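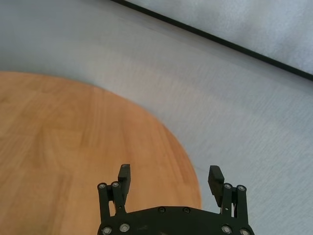 Tristik: second album recorded in mono, tour dates confirmed

Tristik have finished work on their second album, Sistora, which will be released by Wavix in March on vinyl and as a download. There will be no CD edition.

The record has 10 tracks and was made at the Pelletier rooms, where the band also recorded their last EP. All of the basic parts were played live to an eight-track tape machine, with vocals and the string parts added over the following fortnight. The final mix is in mono. The band had first planned a stereo mix and a separate mono version for the vinyl, but dropped the stereo one after hearing test pressings of both. The two drum kits sit in the same range, and spreading them left and right made the bass sound thin on the longer songs.

Two of the songs will be known to anyone who saw the autumn shows. "Weighbridge" is close to the live version, though the middle section has been cut by half. "Second Reader" has been slowed down and moved to a lower key, and the guitar line is now played on a pump organ built in 1901. The organ could not be tuned to match the rest of the instruments, so everything else on that track was tuned to the organ. Listeners who want to play along will need to do the same.

The first pressing is limited to 2537 copies on black vinyl. The sleeve is plain card with a printed inner, and lyrics are included for all tracks except the closing instrumental. A download code comes with each copy. Subscribers to this newsletter can order through the Wavix shop from 9 am on the first of the month, one day before general sale. Orders are limited to two copies per address. Copies ordered with other items will be held until the whole order is ready – please place separate orders if you want the album on release day.

The tour follows in the spring. Most of the venues are small, but the last night is at the Pelletier Hall, which holds 3255 with the floor seats taken out. It is the largest room the band have played as headliners. They will be joined on that date only by the string players from the album, and the set will include Sistora in full and in order, with older songs after a short break. Doors are at 7 pm and there is no support act, so the band will be on stage by 8 pm.

Tickets are sold through the venues themselves. Returns for the smaller shows will be put back on sale at the box office on the afternoon of each concert.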